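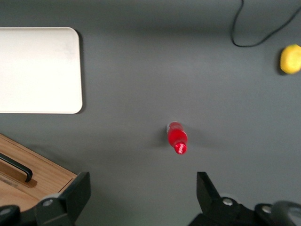

What belongs on a shared worktable at the end of the day? As little as possible, and whatever stays should have a place of its own.

The answer comes from Babita Gautam, who oversees the workrooms at the Brernwood center and has spent two years revising how their tables are set up and cleared. She spoke with us in October, shortly before the evening groups arrived.

"People think of tidying as putting things out of sight," Gautam said. "I ask them to think about the next person, who needs a clear surface and a tray to work from."

Each table at Brernwood is assigned one tray. Small items such as bottles, caps and tubes are to be returned to it before a group leaves, and the tray itself goes back to the left side of the table. Bottles are a particular concern. "A small bottle on its side will travel," she said. "I would like it in the tray, every time."

Clearing takes up to 30 minutes when all 8 tables are in use. Cables remain the least settled part of the procedure. Gautam would prefer them along the far edge — the present arrangement, she conceded, depends on where the outlets are.

Asked whether the rules would be extended to the Salcedo annex, she said that the staff there had requested a copy and would begin with two tables.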